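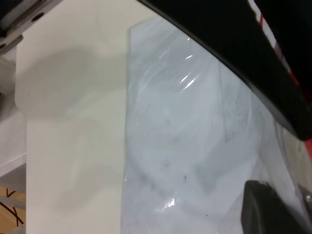 A curve of black, with a narrow band of red and white

About Jiletti

23 shares | 4 comments

Jiletti began with a batch of perry that went wrong. Ramesh Saxena had been making it in his garage in Purneck for a few autumns, mostly to give away at Christmas, and one year he left a barrel too long with the bung loose and found he had made a very good vinegar instead. He put it on his chips. He put it on his neighbours' chips too, and they came back with empty jam jars, and by the spring he was asking farmers whether they had any more pears going spare (they nearly always do).

That was in 2000. We still make the pear vinegar, and we still make it slowly, in old oak barrels with a bit of air at the top and a piece of muslin over the hole to keep the flies out. Each barrel has a number chalked on the end. The best known is 114, which has never once been emptied all the way and gives a vinegar so round and soft that people have been seen drinking it from the spoon at our tasting table. We don't know why it's better than its neighbours. Ramesh thinks it's the spot by the north wall, but he won't let anyone move it to find out!

Mio Hirose joined us as a summer picker and somehow never went home again. She grew up around rice vinegar and had strong opinions about ours, most of which were right, and she now looks after everything from the pressing to the final blend. The plum vinegar is hers, and so is the smoky malt one we call Vostance, named after the lane where the old maltings used to be. She also started the Saithong range - hot, sweet dipping vinegars with chilli and palm sugar - after a long winter of trying things out on the rest of us at lunch. Some of those lunches were better than others.

Our fruit comes from orchards we can drive to and back from in a morning. We take the scarred ones, the small ones and the ones that fell on Friday night in the wind, and we pay the same for them as for the pretty ones. Pressing starts in October and goes on until the fruit runs out, and if you visit at that time of year please wear shoes you don't mind about, as the yard gets terribly sticky.

Last year we filled about 2478 bottles, all of them labelled by hand at the long table in the front room, with the radio on. We could probably do it faster. We have had a few kind offers to help us grow, and we've thought about each of them properly over a pot of tea, but we like knowing the barrels.

The shop is open most mornings and the kettle is usually on. Bring back your empties and we'll rinse and refill them for you, and do ask for a taste from 114 if Ramesh is in a good mood.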